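A winter with an old diesel in Kedbridge
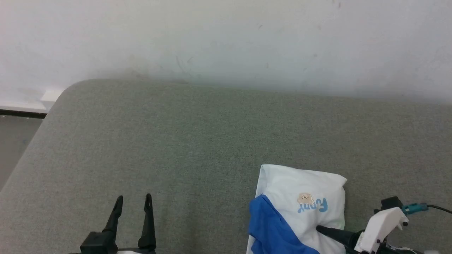

How often should the engine run when the boat stays in the water all winter?

In Kedbridge most owners run it every 4 weeks, with the boat tied well and the gear engaged, until the cooling water comes out warm.

Our Hililen was launched again in June after two years on land, and her engine had then 3760 hours. The yard in Starkham wanted to replace it. We decided to keep it - the compression was still good - and paid 1489 pounds for new injectors, hoses and a Hirose water pump.

The pump was the difficult part. Its bolts sit behind the stringer, and one of them I could reach only with my left hand. Since then we have made more than 200 miles along the coast, mostly under sail, and I check the oil before each start.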